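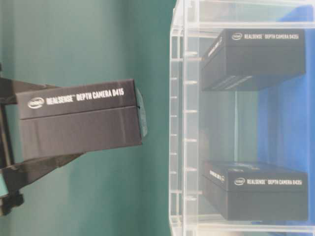

When do nomination papers for the ward chair vote have to be in?

Friday at 6 pm, at the Sikora Street office, and the desk shuts on the dot.

OK so more on that, as the phone has not stopped. The Bisatero city branch votes for all ward chairs this spring plus the two open seats on the city list. Papers are the same form as last time, the yellow one. If you have the old white one at home throw it out, it has the wrong oath on it and the clerk will hand it right back.

You need 11 signatures from paid up members in your own ward. Not the next ward over, not your cousin in Trostanine. We had two sets come back last time for exactly that and one person missed the ballot over it. Print the name next to the signature, please. Clearly.

Member rolls closed last week. Final number for the city is 1404, up a bit on September. Drurkolura ward grew the most, well done to everyone who knocked doors out there in the rain. If you think you're on the roll and aren't, call the office before the papers deadline, after that it goes to the appeals panel and they don't meet untill the week of the vote.

Some of you asked whether sitting council members can run for ward chair. They can. The rule change that would have stopped it was tabled at the winter meeting and hasn't come back. Zuzanna Walczak has said she will bring it again before summer and she wants names of people willing to second it. Her note is on the board at the office, sign under it if you want in.
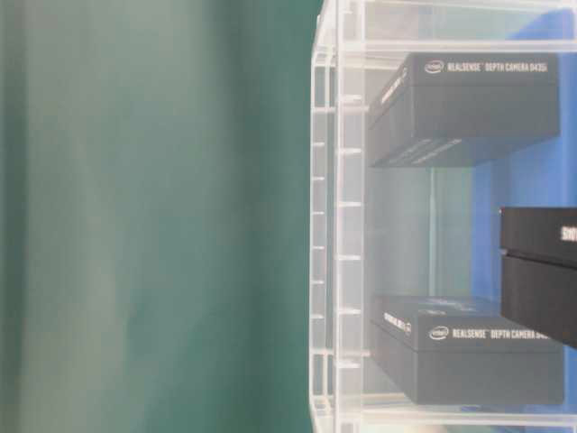 Shelf by the teal backdrop.

Candidate night is Wednesday, March 23, 2016, upstairs at the Trostanine library, doors 6:30, start at 7. Each candidate gets four minutes and then questions from the floor. Written questions go first – drop them at the office or hand them in at the door. Parking behind the library is permit only now, use the church lot.

Ward chairs who aren't running again: keys and the sign-in books back to Sikora Street please. Still missing the books from Drurkolura and from the north end.

Poll workers. Short again. We need people for the early shift mostly, 7 to noon, and a few for the count. You can't work the table in a ward where you or family are on the ballot. Training is one hour, same evening as candidate night, straight after, so you may as well stay.

Absentee requests have to be in writing this time. E-mail is fine. A text message to someone on the board is not, sorry, we know it worked last year.

Bus stuff – the letter to the city on the Route 2 cuts went out Monday with the changes from the floor. No answer yet. Copies at the office if you want to read teh final wording.

Next issue after the vote. Send ward notes by the usual day, short ones get in first.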